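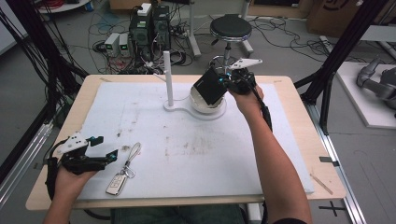
Looking after a work table at home

A table that gets used for everything, from mending and potting up to gluing and the odd meal, wears out faster than one that only sees dinner. Most of the damage comes from small things left overnight. These are the habits and repairs that have kept ours going, with a few sent in by readers after the September page on shelves.

Cover the top before you start

A sheet of foam board makes a good cover for light work. It is stiff enough to lift off with everything still on it, so you can clear the table for tea and put the job back afterwards. It marks easily, and the marks don't matter. Turn it over when one side gets bad, then cut it up for drawer liners or packing.

Foam board is no use under anything hot. A soldering iron or a glue gun will go straight into it. Use a ceramic tile for those, with felt pads stuck underneath so the tile doesn't scratch the wood.

For cutting, use a proper mat. A craft knife goes through the paper face of foam board in one pass and will reach the table on the second.

Newspaper is fine for dry jobs. With paint or stain it soaks through, and the ink can come off on pale wood. Lining paper from the decorating aisle is better and a roll lasts for years.

Bowls for small parts

Put screws, beads, buttons and clips in a bowl as soon as they come off the job. A shallow, rounded bowl is easier to pick from than a jar, and a pale one shows up dark screws. If you are taking something apart in stages, use one bowl per stage and put a scrap of paper in each with a note of where the parts came from.

Saimi Heinonen wrote from Tanholm to say she uses an old muffin tin for the same purpose, filled from the top left in the order things come off. She puts it back together from the bottom right. I tried this on a mixer tap and it worked well, although the tin is easy to knock.

Don't leave steel screws in a damp bowl. They will rust, and the rust will mark the glaze.

Marks on bare or oiled wood

White rings. These are usually moisture in the finish. Leave them for a day first, as some go by themselves. If not, lay a dry cotton cloth over the ring and press with a warm iron, no steam, for a few seconds at a time. Lift and look each time.

Black rings. These come from iron and water together, often from a wet tin. Oxalic acid, sold as wood bleach, will shift them. Wear gloves, follow the packet and rinse well. The patch will need oiling again.

Grease. Washing-up liquid in warm water, wiped with the grain and dried straight away. For an older stain, cover it with fuller's earth or plain talc, leave it overnight and brush it off on Saturday morning or whenever you next have the table free.

Glue. PVA lifts with a damp cloth if you catch it early. Once hard, warm it with a hairdryer and ease it up with a plastic scraper. Superglue is best left to set and then sanded. Acetone will take off most varnishes along with the glue.

Dents. Put a few drops of water in the dent, cover with a damp cloth and touch it with a hot iron. The fibres swell back up. It won't work where the fibres have been cut.

Oiling the top

Twice a year is enough for a table in a heated room. Sand lightly with 240 grit, wipe off the dust and put on a thin coat of oil with a lint-free rag. Leave it 10 minutes, then wipe off everything that hasn't gone in. A sticky top nearly always means too much oil was left on.

Allow 18 hours before you put anything on it, longer in a cold room.

Lay the rags out flat outdoors to dry before they go in the bin. A screwed-up oily rag can heat up and catch fire without a flame anywhere near it.

Leads and cables

Run leads off the back of the table where you can. If they have to come over the front, clip them to the edge with a bulldog clip so that they can't slide off and take the tool along. Check the flex where it bends over the edge, as this is where the outer covering goes first. Tape is not a repair. Have the lead replaced.

Wobbly legs

Find out whether it is the floor before you touch the table. Turn the table a quarter round and try it again. If the wobble stays with the same leg, tighten the bolts at that corner, then all the others. For a leg that is short by a little, glue on a disc of cork and trim it with a sharp knife.

Next month: sticking drawers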